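Kelly Bragança bought the shelf for 48 dollars from a man named Usman Sandhu, who was closing his father's shop in Prurwood. It was a small thing, reddish-brown and glossy, meant to sit on a counter. She carried it out to the car under one arm and belted it into the passenger seat.

"Dad kept the watches on it," Usman said through the window. "Then the tea."

She drove home with the radio off. It was 300 kilometres to Fleltberg and there was rain for most of it.

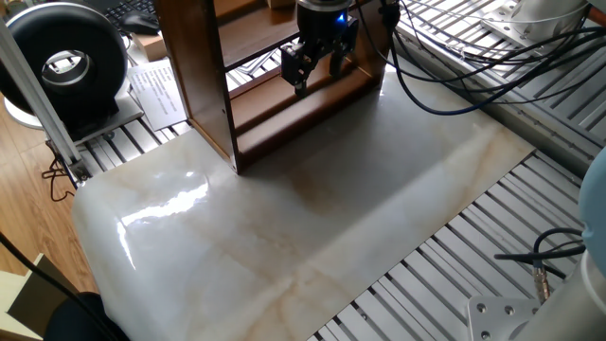
*Last changed: 12 June 2025*

Her father had not asked for a shelf. He had asked for the old one back, the one that stood in the kitchen on Hayat Street when she was small, and which had gone to his sister in 2000 and then to nobody knew where. He brought it up at breakfast and again at supper. It had a board across the middle and a rail along the bottom, he said, and her mother had kept the salt on it.

Kelly had spent most of March looking. She had phoned her aunt's neighbours. She had written to a second-hand dealer called Travia, and a man there named Haris Talpur had sent back a polite note saying they'd had nothing like it. In the end she stopped looking for the old shelf and looked for one that could pass.

She put it down on the sheet they used over the table, the cream one with the marble pattern that always slid if you leaned on it. The shelf stood steady enough. She wiped the board with her sleeve and went to get him.

Gerardo came in wearing his coat. He had been out to check the mailbox, though the mail had come hours before. He stood in front of the shelf and put his glasses on.

"Where did you find it?"

"Prurwood."

"What was it doing in Prurwood?"

She had worked out an answer to this in the car, somewhere past the grain elevators, and now she couldn't remember how it went. "A man had it in a shop," she said.

He bent down and looked along the side panel. He ran his thumb up the front edge to the top and back down. Then he felt under the middle board, where you couldn't see, and kept his hand there for a while.

"You cut your name here," he said. "With the potato knife. Your mother was wild about it."

"I don't remember that."

"You were five."

Kelly filled the kettle. When she turned around he had taken his hand out and was rubbing his fingers together.

"They've sanded it," he said.

"They might have."

"They did a good job."

He took off his coat and hung it on the door. She made the tea and he drank half of it standing up. Then he asked for the salt, and she gave it to him, and he set it on the middle board, toward the left, and moved it a little farther in. 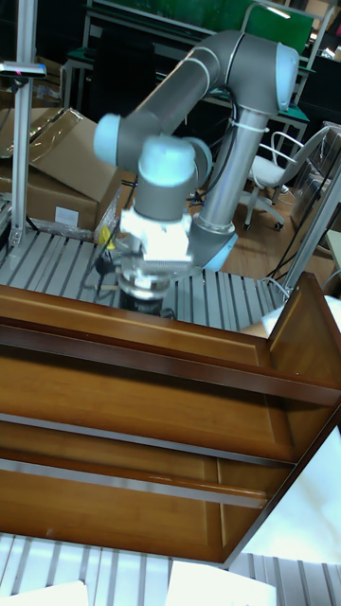 Filed under: Short Fiction

Trinidad Toledo came by that evening to return a casserole dish. She had lived next door to them on Hayat Street, at the corner, and had followed them out to Fleltberg a few years after. She saw the shelf before she had her boots off.

"That's handsome," she said. "Is it new?"

"It's the one from the kitchen," Gerardo said. "Kelly found it."

Trinidad looked at the shelf and then at Kelly. Kelly was drying the dish, which was already dry.

"From Hayat Street," said Trinidad.

"They've sanded it."

"Well," Trinidad said. She pulled off the second boot and lined it up with the first. "I thought it was bigger."

"Everybody thinks that," said Gerardo. "It was a small kitchen."

They played cards until nine. Trinidad won, and he accused her of looking at his hand, and she said she wouldn't need to with the face he had. At the door she held Kelly's arm while she got her boots back on.

"The old one was painted," she said quietly. "Green. I helped your mother do it."

"I know. I found a picture, after."

"Does he know?"

Kelly looked back down the hall. Her father had moved the cards to the bottom of the shelf and was trying them one way and then the other.

"I haven't asked him," she said.

Trinidad did up her coat. She said she would bring soup on the weekend, if they had room in the fridge, and Kelly said they did.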